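Home | About | Projects | Get Involved | Contact

Search this site... Go

Wanted: people who cook from memory (and a few who don't)

Posted by Etornam Odoi in Get Involved
Shares 247 | Comments 3

My grandmother never owned a measuring spoon. She had a chipped enamel cup, and the cup had no handle, and when she died my aunt and my mother each took a different cup home and each swore theirs was the one. Neither of their stews tastes like hers. I've been thinking about this for most of my adult life, and now I have a small grant and a kitchen, so I'm going to do something about it, and I'd love your help!

I'm looking for home cooks in and near Starnton to take part in the Wumbei project. We're collecting spice mixes that have never been written down. Rubs, pepper blends, the thing your uncle puts on fish, the tea mix that comes out when somebody has a cold. You come in and make your mix the way you always make it, while one of us quietly weighs things before and after. You don't have to know your amounts. I'd prefer that you didn't, to be truthful, since people who have recently looked up their own recipe tend to make the recipe and forget what their hands do.

We did a small first round over the winter with friends and neighbors, and I learned a lot from it. One is that "a pinch" from my cousin is almost four times a pinch from me. Another is that cooks taste constantly and correct constantly, so the first batch and the second batch can come out quite different on paper and still taste like the same food. I used to think the goal was one exact list per person. Now we write down a range, plus what the cook was smelling or tasting for when they stopped.

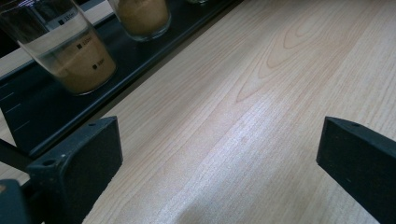 Aunts will be the hard part, Rivham wrote to me after reading a draft of this page, and I should be ready for anyone over sixty to bring a decoy recipe the first time and the real one only if they like me. I laughed, but I also went back and changed the plan, so everyone who signs up now gets two visits. If the second mix is different from the first I promise not to say a word.

What you'd be doing

Each visit lasts two hours, with a long break in the middle for tea and whatever I've baked. On the first visit you make your mix at least twice. If it needs toasting, we have a gas stove and a pile of pans, and you're welcome to bring your own pan if you don't trust mine (I wouldn't). If it needs pounding, please bring your own mortar if you can carry it. People get attached to those, and the results come out differently with a strange one.

Then we sit down and talk. I'll ask who taught you, what you changed, what you leave out when the kids are eating, where you buy things now and where you used to buy them. I record the sound with your permission. You can ask me to turn it off at any point and plenty of people did last time, usually right before the best story.

On the second visit we swap things around. I'll have weighed out your mix from our notes, and you tell me whether it's yours. Be as rude as you like. One neighbor took a single sniff of my careful copy, put the lid back on, and asked if we had any cookies.

Who I'm looking for

Anybody eighteen or over who makes some kind of seasoning mix at home without a written recipe. You don't need to be a good cook! You don't need to come from any particular place or speak English well either. I speak Ewe and enough French to get by, and we can arrange an interpreter for most other languages if you tell me early.

I'm also looking for a smaller group of people who can't cook at all. You'll be given somebody's written notes and asked to make the mix from them, and we'll see where you get stuck. This is the job for you if you have ever phoned a relative in a panic with onions already in the pan.

Please don't apply if you have a nut, sesame or mustard allergy, even a mild one. The kitchen is cleaned well between visits but there's always something in the air, and I don't want to take the chance with you.

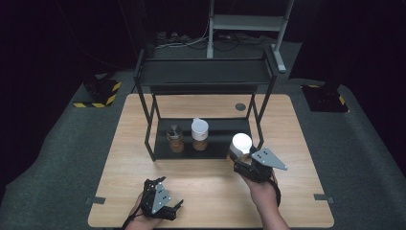 Store-bought garlic powder should count, Sonby insisted when I read the list over the phone, and if half the county grew up on it then it belongs in the collection. Agreed, it does count. So do bouillon cubes, seasoned salt, and the little packets that come with noodles. If it's in your mix, bring it, and don't hide the jar.

What you get

We pay $40 a visit, in cash, at the end of that visit. Bus fare is on top, so hang on to your ticket. You'll also get a printed card with your mix on it, with your name or without, and a copy of your recording if you'd like one for the family.

Your mix stays yours. We're going to put together a booklet in the fall, and nothing goes into it unless you've signed off on the final page. If you'd like to take part and keep your recipe out of print completely, tick the box on the form and that's settled. Two of my own relatives ticked it.

When and where

Visits run through May, mornings from 9:30 and evenings from 6:00. The kitchen is on the ground floor with a ramp at the side door. Parking is tight in the evening. Kids can come along if they're happy to sit at the table and draw, but I can't have them near the stove.

How to sign up

Fill in the short form under Get Involved, or leave a message on the project phone and I'll call you back. Tell me roughly what you make and what you put it on. You don't need to give away any ingredients at this stage! If you're signing up for a parent or grandparent, please make sure they know you've done it. That was an awkward afternoon.

Etornam

Share this | Print | 3 comments

Previous: Notes from the winter round | Next: Where to buy whole spices in Starnton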